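Stolus abre as portas em Westgate com oficina de pequenas reparações e café

COMUNICADO DE IMPRENSA
3 de abril de 2023

Escrevo este comunicado com um entusiasmo que já me custa disfarçar: a Stolus vai abrir a sua primeira loja de bairro em Westgate! Andamos nisto desde janeiro, entre licenças, tintas e telefonemas, e finalmente posso contar o que aí vem. É uma loja de artigos para a casa, sim, mas também um sítio onde se pode trazer um candeeiro avariado, beber um café e sair com o candeeiro a dar luz (se ele colaborar, claro).

O espaço tem 72 metros quadrados e fica na antiga retrosaria da galeria, ao lado da Lynch, a padaria que nos vai fornecer o pão e os bolos. Quem conhece a zona lembra-se com certeza dos gavetões de botões até ao teto. Conseguimos salvar o balcão original, que foi lixado e encerado e agora serve de mesa de trabalho da oficina. Confesso que foi a primeira coisa que pedi quando vi a loja.

O que vamos ter nas prateleiras

Escolhi cada artigo a pensar na casa de quem não tem arrumos nem paciência para comprar duas vezes a mesma coisa. Há panos de algodão, escovas, baldes, molas que não partem ao segundo inverno, sabão a peso e uma parede inteira de vassouras – a minha parte preferida, já agora. A linha de arranque soma 56 referências e vai crescer com as sugestões dos clientes, por isso venham com ideias.

Vendemos também peças soltas. Um cabo, uma borracha, um parafuso daquele tamanho esquisito: se tivermos, leva só isso. Os detergentes a granel são da Kolix, nossa parceira desde o primeiro dia, e basta trazer uma garrafa lavada de casa para encher.
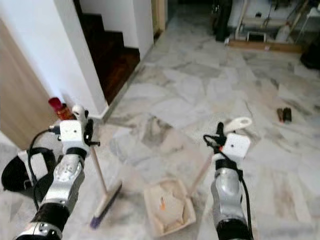 A oficina de reparações

Funciona todas as tardes, ao balcão, e aceita pequenos eletrodomésticos, candeeiros, bancos, cadeiras e ferramentas de mão. O orçamento é gratuito e dado na hora sempre que possível. Quando a peça precisar de ficar connosco, avisamos por mensagem assim que estiver pronta. Não arranjamos televisores nem telemóveis, que isso é outro ofício e há na galeria quem o faça muito bem.

Uma vez por mês juntamos as cadeiras e fazemos uma aula aberta, com 19 lugares. A primeira é sobre empalhar assentos e a segunda sobre afiar facas e tesouras. As inscrições fazem-se na loja e incluem material, café e uma fatia do bolo de laranja da Lynch (já o provei várias vezes, por dever profissional).

Inauguração

A festa de abertura começa às dez da manhã, com música na galeria e provas de pão durante todo o dia. As primeiras pessoas a entrar recebem um saco de pano com o desenho da fachada, numa tiragem de 1724 sacos impressos cá no bairro. A entrada é livre e as crianças são muito bem-vindas – vai haver um cantinho com botões da antiga retrosaria para fazerem colares.

Informações à imprensa

Os jornalistas que queiram visitar a loja antes da abertura podem combinar comigo através do gabinete de comunicação da Stolus. Enviamos também fotografias da fachada e do balcão em alta resolução a quem as pedir.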